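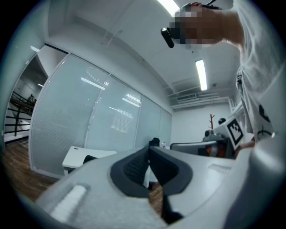

Why does sourdough bread taste sour in one kitchen and mild in another?

Mostly it comes down to which bacteria live in the starter and how warm it is kept. Cooler starters tend to build up more acetic acid, the sharp vinegary one, and warmer ones lean toward the softer lactic acid.

Our group (Lleucu Howells, Herman Saragih and me, Elis Prothero) wanted to see how much of that we could taste for ourselves. We made 3 starters from the same bag of Dillow rye flour and named them Sondum, Wullau and Mudaliar, and yes, we got very attached to them! Sondum lived in the fridge door, Wullau on a bookshelf, and Mudaliar on top of the boiler. Each one got the same flour and the same water every morning at 8.

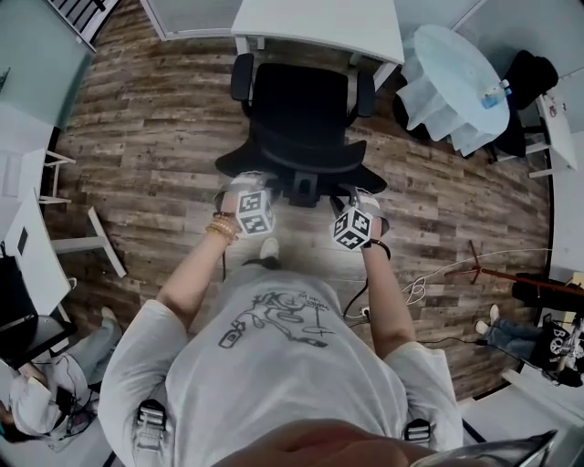
Keeping the feeding times steady was the hardest part of November. Wullau was late once, when Herman overslept, and we marked that in the log. The flour came to 388 grams per loaf, with 1000 grams of starter built up for the final bake - far more than we needed, so we made pancakes with the rest and they were fantastic.

For the tasting we asked classmates to rank the loaves without knowing which was which. Mudaliar came out mildest, just as we had guessed. The surprise was Wullau, which beat Sondum for sourness. Boris Baláž thinks our fridge was so cold that Sondum barely fermented at all, and its flat, heavy loaf fits that idea really well.

Next time we would borrow a pH meter and bake each starter twice. Our teacher, Eirlys Watkins, has asked to keep Wullau going over the winter.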